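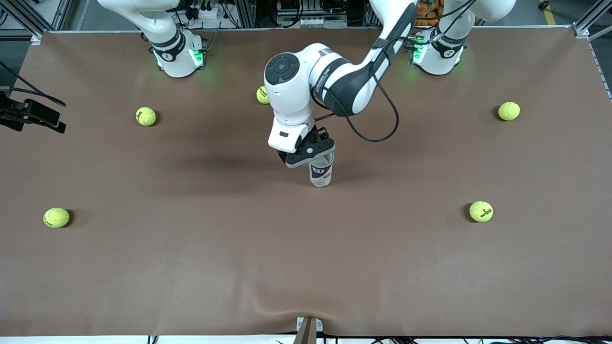
4. Keeping the World Model Alive While the Arm Is in the Way

4.1 What goes wrong

The planner from Section 3 assumes somebody hands it a list of objects with poses, and it trusts that list completely. I wrote it that way on purpose. A planner that second-guesses its input is miserable to debug, and I had already spent one whole June doing that on an earlier version. But it means all the doubt has to live somewhere else, and in our system it lives in a layer called Nundel, which sits between the detector and the planner and decides what we currently believe is on the table.

My first version of Nundel was barely a layer at all. It took the newest set of detections from the fixed camera, threw away the old ones, and published. On a clear table this works great, and I was pretty pleased with it for a couple of days. Then I put an arm over the table and things got silly fast. Every time a forearm swept across the view, whatever it covered vanished from the list, and the planner (doing exactly what I told it to do) happily routed the next motion straight through the space that had just opened up. A second later the object came back, the path was invalid, and the arm stopped and replanned. Sometimes it did this over and over, a kind of nervous twitch that I got to know very well.

Figure 4 is a good example of the setup that causes trouble. The left arm has come down from the back of the table and has the cup by its rim, and one of the tennis balls is partly tucked behind the wrist with only its left side showing. The rest of the balls are out in the open around the cup. To the detector, that half-hidden ball is a yellow-green shape with a straight-ish bite taken out of it. Depending on how you fit a sphere to what's left, you get a center that is pulled toward the visible side, or you get no ball. Both answers are bad, and I'd argue the first is worse! A missing object at least looks like a bug. A shifted one looks like data.

4.2 Asking the robot what it is hiding

The fix starts from something we already know and were just not using. We have the joint angles and we have the link meshes, so at any moment we can render the arms from the camera's point of view and get a mask of the pixels they cover. I call this the blame mask, since it tells us which disappearances are our own fault. The renderer is a small tool named Grastum, and it runs in its own process so that a slow frame there never holds up the controller.

With the blame mask in hand, Nundel sorts every object it believes in into one of three situations. If the object's expected outline falls outside the mask, we expect to see it in full, and if the detector doesn't report it then something really did change. If the outline is completely inside the mask, silence from the detector tells us nothing, so we keep the last pose and let its uncertainty grow slowly. The annoying middle case is partial overlap. There we don't accept the detector's own center. We take only the boundary pixels that are well away from the mask edge and fit those with the object's size held fixed at whatever we measured when it was last fully visible.

Holding the size fixed matters more than I expected. Early on I let radius float along with position, on the theory that more freedom is more honest, and the optimizer used that freedom to shrink every half-covered ball into a neat little ball that fit nicely in the visible part. With the radius pinned, the center has to go behind the wrist, where the ball probably is.

The mask needs a margin. Cables are the main reason. Our meshes know about links, wrist and fingers, but the black cable on the forearm hangs out in a wide loop and isn't in any mesh, and it bends differently with every pose. I tried modeling it as a spline for a while and I don't recommend the experience. What we do now is dilate the rendered mask, with a larger dilation on the cable side of the forearm. It's crude and it throws away some good pixels. I can live with that.

4.3 Grasped things are a different kind of thing

The cup needed its own rules. Once the gripper closes on an object, the camera stops being our best source for where that object is, and the arm's kinematics take over. So Nundel moves the cup from the table list to an attached list, stores its pose relative to the gripper, and ignores any detection that lands on top of it.

The handover is the delicate part. There is a window after the fingers close and before the lift when the cup is held by the gripper and still standing on the table, and my old code insisted that it be one or the other. If you call it attached too early and the fingers have missed the rim, the model lifts a cup that stays behind. If you call it attached too late, the collision checker sees the fingers overlapping a table object and refuses to move at all. (This second one is how I learned that our checker prints its error message once per finger per control cycle.)

We now have an explicit in-between state, which the code calls "held_on_table". In this state the cup is allowed to touch both the fingers and the table, and the only motion the planner may ask for is straight up by 2 cm. After that short lift we compare the rendered cup outline with the detected one. If they agree, the cup becomes attached and the planner gets its freedom back. If they don't, the gripper opens and we start the grasp again from a fresh detection. A translucent cup is not a detector's favorite thing to look at, so we run the comparison mostly on the label, which has strong dark-on-white edges.

Orientation about the cup's long axis is something we simply don't track once it's held. The label would give it to us, and I had code for it, but nothing in the planner ever asked.

4.4 Timing

Nundel publishes at 8 Hz, and the controller runs far faster than that, so each published model carries the time stamp of the camera frame it came from. This sounds like housekeeping, but the blame mask is only right if the joint angles are from the same instant as the pixels. I first used whatever joint state was newest, and at moderate arm speeds the mask ran ahead of the arm in the picture. The trailing edge of the forearm then stuck out from under its own mask, and the detector was quite willing to find things in it. We keep a short joint history and interpolate to the frame time, and these phantom objects went away.

4.5 How much it helped

We ran the cup-carrying task 266 times with the full version of Nundel, reshuffling the balls by hand between runs. A run counts as a failure if the arm touches a ball, loses the cup, or needs a person to step in. There were 37 failures. I went through the logs for all of them, most of it on one long Saturday, and the ones I found most interesting were a group in which a ball rolled while it was fully inside the blame mask. Our model kept it patiently in its old spot, the uncertainty grew a bit, and the arm went around a ball that had already left. Nothing in Sections 4.2 or 4.3 can catch this. You would need another viewpoint, or a planner that moves the arm now and then purely to check.

We have a rough branch that does the second thing, under the name Nartey. It asks for a small retreat of the wrist whenever an object has been fully hidden for too long and the next path passes close to it. I haven't tuned it enough to report numbers, and it does make the robot look hesitant. The trigger threshold is the only parameter, and it reads from the same config file as the mask margins, so anyone running our code can turn it on and see whether they like it. The planner itself needed no changes for any of this, and Section 5 uses it just as it was described in Section 3.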